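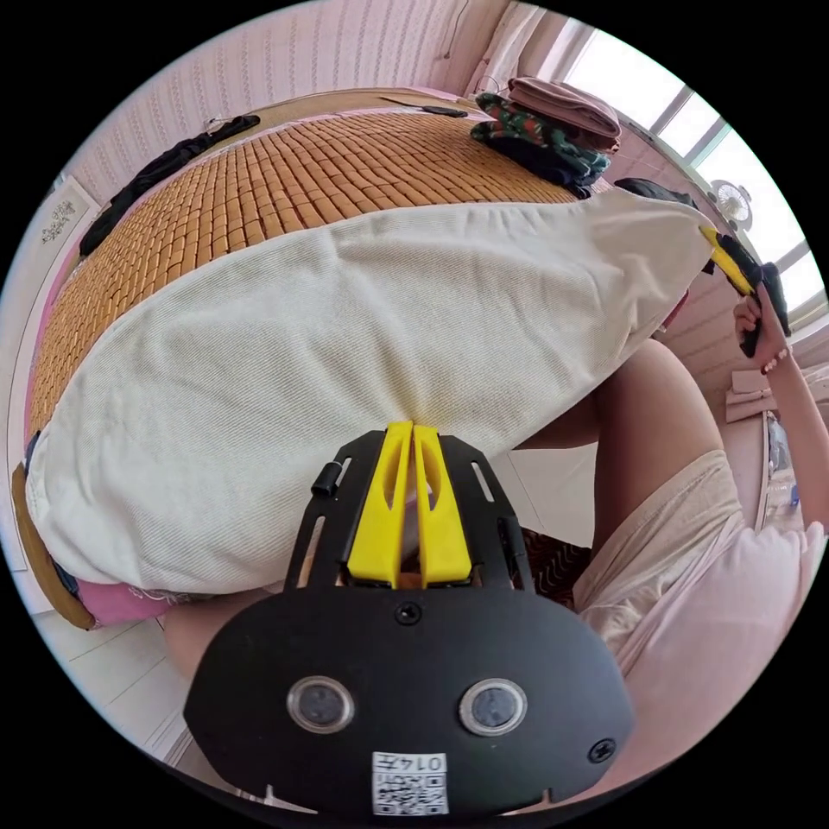 Cream pillow on a bamboo sleeping mat.

Curkano 2 patch notes, the short version

Right, quick one this month, I'm typing between matches and the queue is moving faster than I'd like.

The March patch for Curkano 2 is out on everything. Download was bigger than I expected on console, smaller on PC, don't ask me why. If yours is stuck at "preparing", quit to the main menu and go back in. Worked for me and for two people in the group chat.

Headline stuff first. Jakab is playable. Finally. Winmont have been teasing him since the base game came out (he's the one holding the lantern in the arcade ending, if you ever sat through it) and he comes free with the update. No pass needed, no token grind. He's just there on the select screen, bottom row, next to the random button, so expect a lot of people to pick him by accident.

How does he play? Slow. Big buttons. His standing heavy reaches nearly to the other side of the screen and then you're stuck there for ages waiting for his arm to come back. The lantern is the interesting bit – you can drop it anywhere and call it back later, and it hits on the way. Only one out at a time. If you get hit, it goes out and you have to walk over and pick it up again, which against any rushdown character is a bad time.

I've lost most of my matches with him so far. Having fun though.

Katalin Boros has been labbing him since the servers came back and she's got a corner loop that goes lantern, crouching medium, recall, dash, repeat. Seven reps before the scaling kills it. She says it drops on the lighter characters after the third, so don't bother against them, take the knockdown. I can't do the dash timing at all. She's promised to put the inputs up in the forum, under the character threads, not in general chat where they'll vanish.

Clenetti changes

Lots of shouting about this one. Her air grab now costs meter. It used to be free and you could do it off basically anything, and if you've played ranked at all this season you'll know how that went. Keir Semple, who's mained her since the first game, sent me a very long message about it. I'm quoting the only part I can print:

"She was too strong, fine, but now she's got no way in on big characters unless she's already winning. They could have put more recovery on it and left the meter alone."

I half agree. She needed something. But meter AND the reduced walk speed feels like two fixes for the same problem. My guess is the walk speed comes back in the next one.

On the plus side her counter stance now beats throws, and hardly anyone has noticed yet. Use it while you can.

System changes, the ones that matter

Round timer is back to 100 in ranked. They'd trimmed it last patch and zoners were just running away with a life lead. Casual you can still set to whatever.

Wall bounces limited to one per combo. Kills a few of the older routes. If yours starts with a bounce you're probably fine, if it ends with one have a look.

Guard meter recovers a bit sooner after a block string. Small, but you feel it.

Training mode remembers your dummy settings now!! You have no idea how many times I've set that dummy to crouch-block.

Replays from before the patch won't load. They did warn about this, in the small print as usual, so if you had a set you wanted to keep and didnt record it, it's gone. Sorry.

Netcode seems the same to me. Lambros Kontogiannis is playing from Thessaloniki and says his matches against us lot are smoother then before, so maybe there's something in it. He was also on wifi last season and has moved to a cable, so maybe there isn't.

The shop

Hmm. New costumes are 2000 coins each, which is more than the last batch. You earn coins from the weekly challenges and from the story chapters, and the story ones only pay out once. I had 3174 saved up, so that was one costume and a bit of change I can't do anything with. Went for the winter coat on Jakab. It looks great and it hides what his feet are doing, so now I get complaints.

Colours are still free with character level. Colour six for Clenetti is the green one people keep asking about.

Bugs so far

– If Jakab's lantern is in the air when the round ends it stays there at the start of the next one. Doesn't hit anyone, just hangs about. Winmont say they know.

– Lobby chat sometimes posts everything twice.

– Levente Bodnár had his button config wiped. Take a phone photo of yours before you update, if you haven't yet.

– Music cuts out on the harbour stage after a rematch. Only seen on PC.

Anything else, send it to the bugs thread with what platform you're on. "It's broken" is no use to anyone.

Our own bracket

Still on for the end of the month. Double elimination, best of three, best of five from the semis. Start at 7pm UK time and please be in the lobby by quarter to. Jakab IS allowed, I've been asked enough times. The lantern bug is harmless so if it happens you play on, no restarts.

Kálmán Bognár is running the stream again and wants everyone's display names matching their sign-up names this time. He spent half of the last one working out who was who. Sign-ups close when the bracket's full, and there's a sheet linked in the forum. Put your platform in the right column please, the left one is for seeding and the formula breaks if you type in it.

If you only want to watch, same channel as before.

My queue's popped. More next month, including the tier list I said I'd do in this one.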